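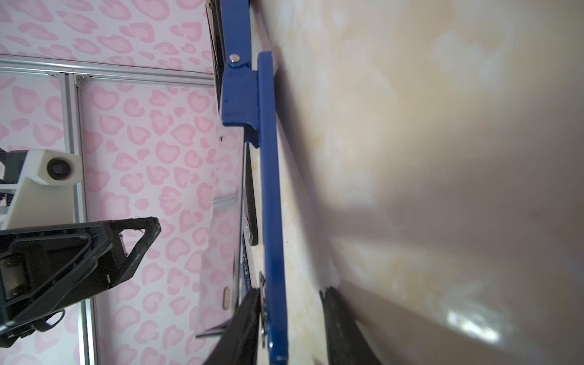 Loredana Cocco told me at the dry run that I'm being unfair, that every two-arm cell drops things, and that Uver fixed the release fault with a patch in September. Fine. Keep that in your heads, I'll come back to it.

The fault first. The controller reports "closed and holding" when the fingers are only closed. The arm then moves off and the log counts a success. Slow down here, people miss it the first time.

What we were sold: a cell that handles desk supplies without anyone watching. What the log says: 300 attempts, 247 marked good. Ask the room who checked the 247. (Wait.) Gianni Villa went back through the video by hand and stopped believing the number before lunch.
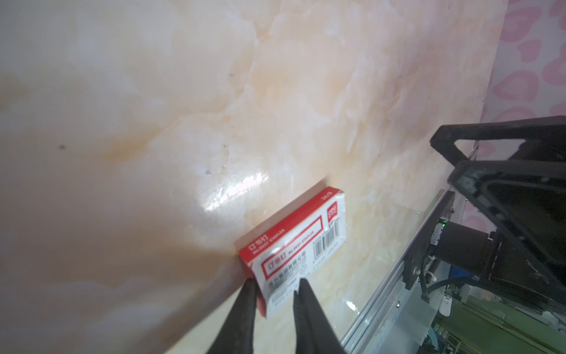

Staples, No.0012. Small box, two fingers, marble-pattern wall behind.

Small boxes are where I'd look hardest. The motor current that says "I have it" can look much the same when a finger is pushing on a wall. Corrado Donati thinks a fingertip sensor solves this. Maybe - I'd like to see it tested by someone who isn't selling one.

Now the safety part. Two arms share one floor, and each plans as if the other's report is true.

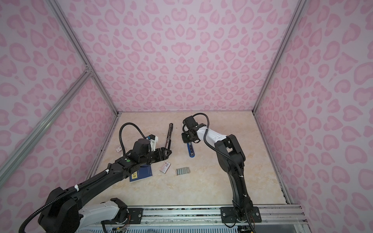 If one arm says it has let go and it hasn't, the other comes in anyway. We logged 4 contacts between arms, and 2 of them never raised a stop. Elsa Harju found those in the joint data, the alarm list was clean.

Back to Loredana's patch. It changes the wait time after release. It doesn't change what counts as a grip. I've asked Uver twice for the test results and have a brochure.

Questions, then hand over to Olga Casado for the Skandside numbers.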